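Chairs before cupboards

Posted 2021-04-21

The room is being sorted in a fixed order: seating first, then the small tables, then whatever hangs on the walls. Seating dictates the floor plan. The upholstered chair with the curved shell back has a seat width of 535 mm and needs 600 mm clear in front of it. The one with the wicker-style back takes up less room and can go nearer the wall. 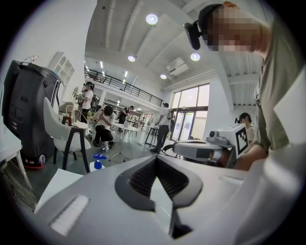
Goodwin wrote in to say that upholstery should be wiped with a barely damp cloth and the cleaner sprayed on the cloth, never on the seat. I have changed my method accordingly. White fabric shows a tide mark at the limit of any wetted patch.

Felt pads come next. Black legs on a pale floor leave scuffs, and the Fundard pads I fitted in July had flattened by 7 mm at the front. Thicker ones are on order.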